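# Capítulo 7. Enseñar con la mano: demostración directa y mando a distancia

Pocas ideas de la robótica se venden tan bien como la de enseñar a una máquina mostrándole lo que queremos. Se evita escribir código, se evita modelar el contacto y, según los folletos, cualquiera puede hacerlo tras una mañana de práctica. El lector que llegue a este capítulo con esa expectativa hará bien en rebajarla. La demostración funciona, a veces muy bien, pero traslada el trabajo a otro sitio: a la persona que guía el brazo, a la elección de los ejemplos y a una larga serie de decisiones que rara vez aparecen en los artículos.

Distinguiremos dos familias. En la **enseñanza cinestésica**, el operador agarra el brazo y lo lleva por la trayectoria deseada mientras se registran las posiciones articulares. En la **teleoperación**, lo gobierna desde fuera, con un guante, un mando o un brazo gemelo. La primera es barata y da trayectorias que el robot puede ejecutar por construcción, aunque el cuerpo del operador suele tapar las cámaras y guiar a la vez una mano de varios dedos resulta casi imposible. La segunda deja libre la vista del robot y permite mover los dedos, a cambio de retardo, de un tacto pobre o nulo y de un problema de correspondencia entre la mano humana y la mecánica que estudiaremos en la sección 7.3.

Tomemos una tarea modesta: coger piezas de fruta repartidas por una estantería de casillas abiertas. Un adulto la resuelve sin pensar. Para quien teleopera, cada casilla es una caja estrecha en la que la muñeca ha de entrar con un ángulo aceptable, sin rozar los tabiques, y en la que los propios dedos ocultan el objeto cuando más falta hace verlo.
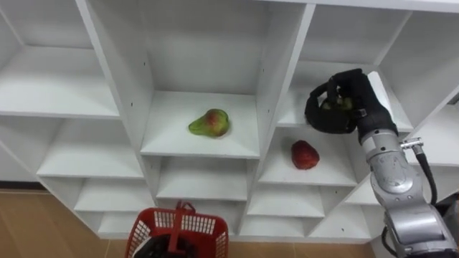
Conviene preguntarse qué se registra en una demostración así. Se registran imágenes, ángulos y órdenes. No se registra la intención. Si el operador vacila antes de cerrar los dedos, el archivo guarda la vacilación con la misma fidelidad que el agarre, y un algoritmo de imitación ingenuo aprenderá ambas cosas. Tampoco queda constancia de por qué se eligió una pieza antes que otra, y el modelo puede inventar para ello una regla que el operador nunca siguió.

El proyecto Plosside, al que volveremos en los ejercicios, ilustra el asunto. Su primera memoria, de junio, hablaba de 3.426 demostraciones. Tras descartar las interrumpidas, las duplicadas y aquellas en que cámara y brazo estaban desincronizados, quedaron 1.185. Las habían grabado 16 operadores, con estilos tan distintos que el modelo entrenado con todos ellos rendía peor que el entrenado solo con los más constantes. La memoria dedica a este resultado una nota al pie. Nosotros le dedicaremos la sección 7.5.

Tampoco aceptaremos sin más las tasas de éxito. Un porcentaje obtenido en 48 ensayos, con los mismos objetos y la misma estantería de las demostraciones, dice poco de lo que ocurrirá al cambiar la luz o mover el mueble un palmo. Siempre que citemos una cifra indicaremos en qué condiciones se midió; cuando la fuente lo calle, lo haremos constar.

## Antes de seguir

Se suponen conocidos la cinemática inversa (capítulo 3) y el control de impedancia (capítulo 5). Quien no domine el segundo puede leer hasta la sección 7.2 y volver atrás.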